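4. Pointing accuracy on the taped table 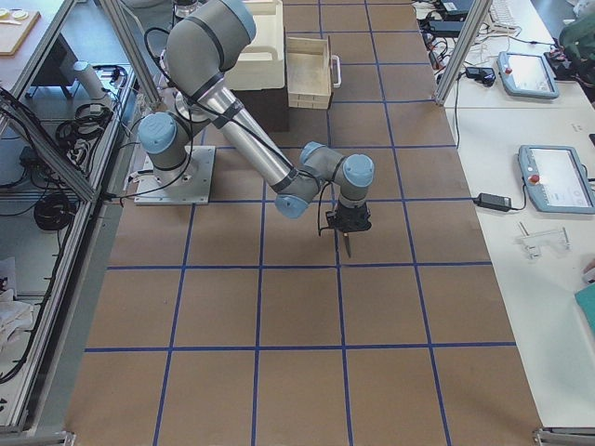

Page last changed: August, 16:40

Figure 2. Setup for the grid test. Six-jointed arm on its base plate, two-finger gripper holding the pointed tool, tip over a tape crossing in the second row.

4.1 Why a grid

Section 3 left us with two grippers that both passed the pick test and no good way to say which one to keep. Pick success is too coarse. A gripper that holds a part three millimeters off still gets a pass if the part lands in the bin. So: a pointing test. Put a thin tool in the fingers, send the arm to a known spot, measure how far the tip is from where it should be. Old idea, cheap, and it takes the part geometry out of it.

The table is covered in brown kraft paper and taped off in blue, four columns by six rows (Figure 2). Crossings are the targets. The tape isn't perfectly straight, we know. It doesn't need to be. Each crossing we use was measured by hand against the base plate after the tape went down, and those measured positions are what the controller gets, not an ideal grid. Mahsa Nikzad did the measuring twice and we used the mean. Paper was not changed between grippers.

4.2 Grippers and controllers

Two grippers, both with short two-finger jaws. We call them by supplier: Heltilico and Serkent. Same mounting flange, same cable run strapped along the arm with a loose loop at the wrist. The loop matters more than we first thought, see 4.5.

Two controllers. The stock one that ships with the arm, and Parsa, our own position loop, which sits on top of the stock joint interface and adds a correction for sag in the forearm. Parsa is described in full in Appendix B. No changes were made to it for this test.

That gives four combinations. Each was run 40 times on each of five crossings, so 200 touches per combination. Order of the crossings was shuffled in every run. Tin-yau Lau wrote the shuffle script and it is in the repository with the logs.

4.3 Procedure

Tool seated by hand against a stop block, fingers closed at the force recommended by the supplier. Arm goes to a start pose above the middle of the table, waits two seconds, then moves to a hover point over the target. Short pause. Straight down until the tip marks the paper, straight up, back to start. The tool was re-seated every ten touches. Not every touch, that would have measured our hands more than the gripper.

Marks were read with a loupe and a steel rule by someone who did not know which gripper or controller had made them. Mostly Marlene Teuber, with Arash Alipour taking over for the last combination. They both read one shared set of marks first and the differences were too small to bother with at the resolution we report.

Speed was limited to 300 mm/s for all travel moves. The down move is much slower. We did try a faster travel move on the stock controller, early on, but the wrist was still ringing when the tool came down and the marks were smeared. Those runs are dropped and not counted anywhere.

4.4 What we got

Short version: the gripper made more differnce than the controller.

With the Heltilico jaws the marks sit in a tight bunch, slightly long of the target in the direction away from the base. Same shape with both controllers. Parsa pulls the bunch back toward the crossing, most clearly in the far rows where the arm is stretched out and the sag is larger. In the near rows the two controllers can't be told apart.

With the Serkent jaws the bunch is wider and has a tail. The tail is on one side and it lines up with the opening direction of the fingers. We read this as the tool tilting a little in the grip, a bit more with each touch until it gets re-seated. Plotting error against touch number since re-seating shows the same thing, a slow climb and then a drop back at the next re-seat. Parsa does nothing for this. It can't, it has no idea where the tip is, only where the wrist is.

Swapping the rubber pads from one gripper to the other would be the obvious next check. The pads don't fit across, the screw spacing is different. Mahtab Hosseinzadeh is cutting a set that will.

4.5 Cable loop

Found by accident. During warm-up runs the loop beside the wrist was strapped down tight and the marks moved, all of them, the same way. Loosening it moved them back. The wrist joints on this arm are small and a stiff cable pulled taut seems to be enough to load the last one. All results in 4.4 are with the loop left loose. We did not vary it in a controlled way and we should have. Anyone repeating this should write down how the cable was strapped, with a photo.

4.6 Limits

One arm. One tool. One table height. The touches are vertical only, so nothing here says how either gripper does with side load. The joint log for the whole campaign has 2863 entries, warm-up and dropped runs included, and the Clivley logger stamps these on its own clock, so matching an entry to a mark on the paper needs the offset file. Please use it, the raw times will look plausible and be wrong.

Also the tip wears. We checked it under the loupe before each combination and saw no change, but a harder surface than kraft paper could be another story.

For the sorting trials in Section 5 we use the Heltilico gripper with Parsa, cable loop loose, tool or part re-seated as above. Serkent results there are carried only for the two light parts, where tilt in the grip dosen't affect the drop.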